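Jollia opens bread sharing point for families in Hilen

4 Dec 2024

The food association Jollia has opened a bread sharing point in Hilen, where families can collect bread from local bakeries in the evening without payment and without registration.

In the first season 35 bakeries take part. They give bread which is still good but was not sold during the day.

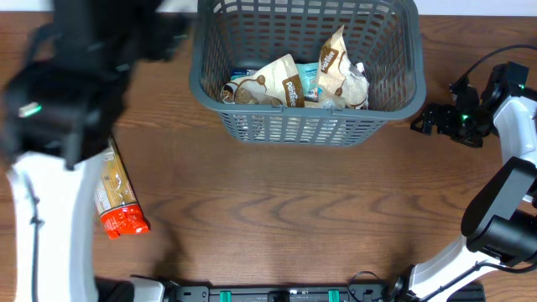 "Many people do not like to ask for help," said Melina Drakos, director of Jollia. "We wanted a place where you come in, say good evening and take what you need -- it is simple."

A trial in April reached 161 households. The bakery Fragkou, the first partner of the project, will also deliver rolls to two schools.

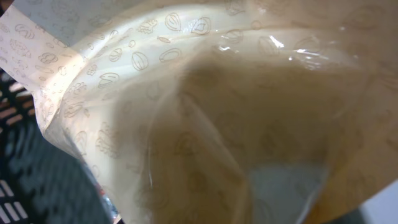

The sharing point is open from 18:00 to 20:30. Bakeries which wish to join can write to Christos Ververidis at the Jollia office in Hilen.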